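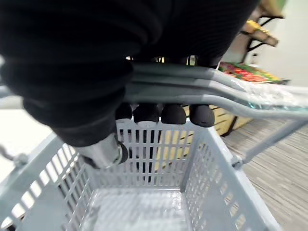 Do the Plandorow markets do groceries or is it just crafts?

Moving to Plandorow in April and I'm so keen to ditch the big weekly supermarket run. Can two of us get a proper week of fruit and veg there? And what time do I need to turn up?

2 answers

Best answer
Oh you'll love it! Crafts are down the river end, but the top half is all growers. Go straight to the Weerakoon stall for greens and capsicums, then Trilia for stone fruit (the seconds tray is $5 and makes cracking jam). We feed two adults easily. Be there by 7 am if you want eggs, they vanish! Parking on Flandix Street is free, 400 metres' walk, or the number 19 bus stops right at the gate.
Helpful? Yes 14 No 0

Answered by a member
yeah its good. bring cash, the mushroom bloke doesnt take card. no meat when i went but that was winter

Comment from asker: Brilliant, thank you both!! Jam it is.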